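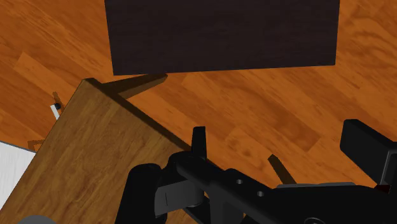
Wrist view in the sim, gripper beside the table

Search this site Go

Gripper fingers jitter and the mug won't stay put

Iida Saarela
I have a simulated arm doing tabletop pick-ups. In 12 of 21 runs the fingers start shaking on contact and the mug slips. The arm itself follows its path fine – it's only the fingers. Joint limits look right. What should I check?

Rochelle Hollis
Try more friction. Worked for me in May.

Huia Rutherford
Friction may hide it. Look at the collision shapes first. If the mug is one solid hull, the handle gets filled in and a finger can start out inside it. The solver then pushes it out hard, and you get shaking. Split the mug into smaller pieces, then halve the time step. 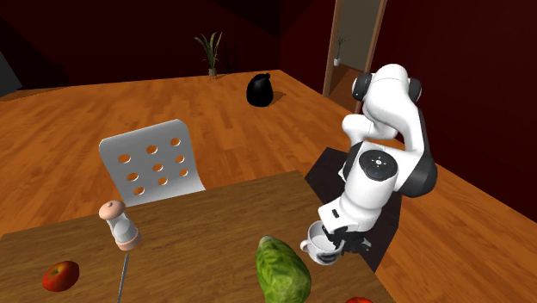
Before you run it on a real arm

Bronwyn Goodwin
Lower the grip force limit too. We skipped that at Carkby and bent 2 fingertips on the real gripper.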